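Jastbridge Parcel Dimensions Table
README for release 5

Contents

Overview
Files
Columns
How the measurements were made
Known problems
Suggested splits
Changes in this release
Terms of use

Overview

The table holds outer dimensions and weights for 519 shipping cartons that passed through the Carville and Renell depots. It was put together to test box-size selection rules, that is, rules that pick a carton from a fixed stock list given the size of an order. It contains no addresses, order numbers or customer fields. Those were removed before the data left the depots and cannot be restored from the files.

Files

cartons.csv — one row per carton, comma separated, UTF-8, header in the first line
stock_list.csv — the 33 carton types in use at either depot
notes.txt — free-text remarks keyed by carton_id

Line endings are LF. Missing values are empty fields. Zero is never used for missing.

Columns

carton_id: integer, unique, not consecutive
depot: C (Carville) or R (Renell)
type_code: matches type_code in stock_list.csv, empty if the carton was not from stock
length_mm, width_mm, height_mm: outer dimensions, with length always the longest side of the base
weight_g: gross weight, closed and taped
flutes: S for single wall, D for double wall
bulge: 1 if any face stood out by more than the tolerance in stock_list.csv, else 0

Height is measured along the axis that is vertical when the printed arrows point up. If a carton has no arrows, the flap side is taken as the top. For this reason height_mm can be larger than length_mm.

How the measurements were made

Carville used a steel rule and a bench scale. Renell used a Lebrun gauge table with a fixed corner stop, and read weight from the same table. Each side was measured once at the middle of the edge. Values from the rule were rounded to the nearest 5 mm, values from the gauge table to the nearest 1 mm. Do not mix the two depots when fitting anything that depends on the last digit.

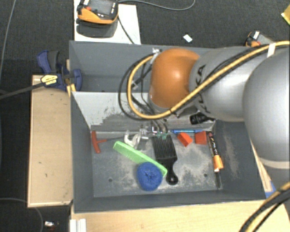 Known problems

Type codes ending in X were retired during collection. Up to 117 rows still carry them. They are kept as recorded, and stock_list.csv maps each one to its replacement in the column new_code.

The bulge flag was filled in by eye at Carville and with a feeler at Renell. The Carville flag is probably too low for double-wall cartons.

Weights from Renell on the Friday shift were first saved in kilograms. They have been converted, but the third decimal was already lost, so these weights are multiples of 10 g.

Suggested splits

Split by type_code, not by row. Cartons of one type are close to identical in size, and a random row split will put near copies on both sides. Rows with an empty type_code should all go in the test part.

Changes in this release

Fixed swapped width and length in Renell rows
Added the flutes column
Dropped volume_l — compute it from the three sides if needed
Moved remarks out of cartons.csv into notes.txt

Terms of use

Free for research and teaching. Redistribution is allowed if this README stays with the files. Cite as: Jastbridge Parcel Dimensions Table, release 5.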